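Is one winter week in Drenent worth it, and can I do the islands without a car?

Asked by Jomar Fajardo
9 replies

Hello to all. I am planning a trip in February with my wife and my mother, who is 70 and walks well but slowly. We will have one full week. Our idea was to stay the whole time in Drenent, in the old part near the harbor, and to make day trips from there. A friend told me that in winter the town is half closed and that we should go to Castillo instead, where the hotels are bigger and the weather is a little milder.

My doubts are these. First, do the restaurants and the small museum stay open in winter? Second, is it possible to visit Grollgate by ferry and come back the same day, without to rent a car? I have a license but I don't like to drive on narrow roads with ice. Third, is the cable car running, and is it difficult for an older person?

We are not people for nightlife. We like to walk, to eat fish, to sit in a warm place with a view. We come from a hot country, so please also tell me about the clothes. I have read many lists on the internet but they all seem to be written for young people who want to climb something.

Thank you in advance for your patience with my English.

14 people found this useful

Efren Dela Peña

Hello Jomar. I have lived in Drenent for nine years, and before that I was also coming from a hot country, so I understand very well your worries. I will try to answer in your order.

The town is not half closed. In winter three or four restaurants close for their holidays, but they don't all take the same weeks. The fish place at the end of the harbor street is open every evening except one, and the day changes, so telephone first. The museum is open only in the afternoon, from one o'clock until four. It is small, and an hour is enough, but the upper floor has a bench in front of a big window, and your mother can sit there as long as she likes. The lady at the desk will not hurry her.

The ferry to Grollgate goes twice a day in winter. The morning boat leaves at 8:15 and the return is at 3:40 in the afternoon. So yes, you can go and come back on the same day, but please look at the wind the evening before. When the wind is from the north they cancel the second boat more often than the first one, and then you must sleep in Grollgate. This happened to me two times. The guesthouse there is clean and kind – but if you take medicine every day, bring it with you in the bag.
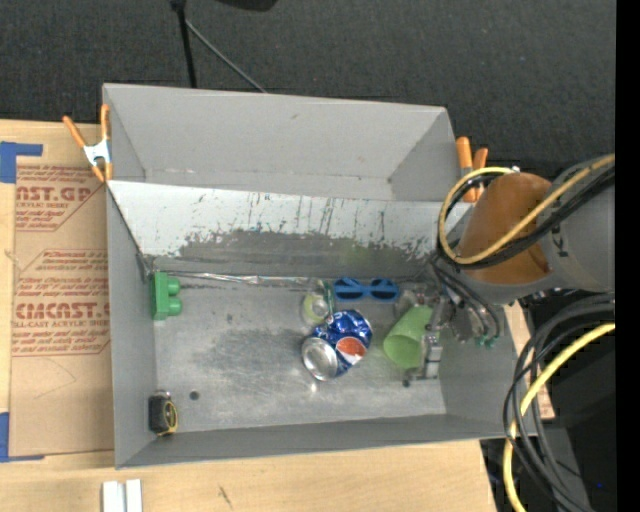 In Grollgate itself you don't need a car. From the landing to the church it is a flat road, and a bus meets the boat. The driver waits until everybody has come off. If you want to see the lighthouse, it is further, and there I would take the taxi. There is only one taxi, so ask the bus driver to call it for you when you arrive, and agree about the hour for coming back.

The cable car is running in winter, except when the wind is strong. The cabin stops completely for people to enter, so it is not difficult. At the top there are eleven steps to the café, with a rail on both sides. The café has soup, waffles and very good coffee. I recommend to go up at two o'clock, when there is still light, and to stay until the lamps in the town come on. For me this is the most beautiful hour of the day here, and I have never become tired of it.

About the clothes. Many visitors buy one enormous coat and wear a cotton shirt under it, and they are cold. Buy wool for the layer on the skin, then a sweater, then a jacket that stops the wind. For your mother please get the small spikes that you put under the shoes. You can buy them in the sport shop beside the bus station, or in the pharmacy, where they cost a little more. The sidewalks in the old part are steep, and the town puts sand on them, but not always early in the morning.

About Castillo I have less to say. The hotels are bigger, this is true, and the pool is nice. But the center is far from the water, and for everything you would take a bus. For people who like to walk and sit with a view, I would stay in Drenent.

If you want, take your rooms on the upper side of the harbor street. The lower side has deliveries at five in the morning.

Found useful by 1,009 readers

Merle Grimshaw

Castillo all the way. We did four nights there and the breakfast alone was worth it. Drenent is pretty but we were done with it by lunch. The cable car was closed for wind the day we went, so can't comment on that. Rent a car, the main road is plowed and it's fine.

Found useful by 14 readers

Ronaldo Dumlao

I agree with most of what Efren wrote, and want to add something about the money and the tickets.

The ferry ticket is cheaper if you buy the return together, but then it is good only for the same day. If the afternoon boat is canceled by the company, they accept the same ticket the next morning, you don't pay again. Keep the paper. They don't always find it in the computer.

There is also a combined card for the bus, the museum and the cable car. For one week I think it is worth it only if you go up with the cable car two times. People over 67 pay half on the bus without any card, so for your mother don't buy it. She should carry a passport or some document with the date of birth.

One more possibility, if you have a calm day and you don't want to go so far as Grollgate: the small boat to Plastden. It takes 25 minutes and stays inside the fjord, so there are almost no waves. In Plastden there is one street, a bakery, and a path beside the water which is flat until the second bridge. After this bridge it goes up and can be icy, so turn back there. The bakery closes at two o'clock. My wife and I go with a thermos, in case.

And about northern lights, because you did not ask but surely you will want to. You don't need a tour. Walk to the end of the breakwater after ten in the evening, where the street lamps finish, and wait with your back to the town. Some weeks there is nothing. We had visitors for six nights and they saw only clouds, and they went home happy anyway because of the fish.

Found useful by 212 readers

Comments

Jomar Fajardo
Thank you so much to all three. We have decided for Drenent, with the rooms on the upper side. My mother is already asking about the waffles. Efren, do you know if the fish place can make something without cream? My wife cannot eat it.

Efren Dela Peña
Yes, ask for the cod with potatoes and butter on the side. If butter is also a problem, tell them when you telephone and they will grill it with oil.

Jericho Lacson
We went to Grollgate last winter with two children and the bus was waiting exactly as described. The church was locked, though. The key is in the grocery store, you only have to ask. Also the waiting room at the landing opens just half an hour before the boat, so don't go down too early.

Merle Grimshaw
Still say Castillo. The pool was lovely.

Ronaldo Dumlao
A small correction to my own answer. The bakery in Plastden now closes at one in winter, I was there with my thermos and found the door shut.

1,494 views · 14 shares · 5 comments

Contact us · House rules · © the contributors, all rights reserved · Back to top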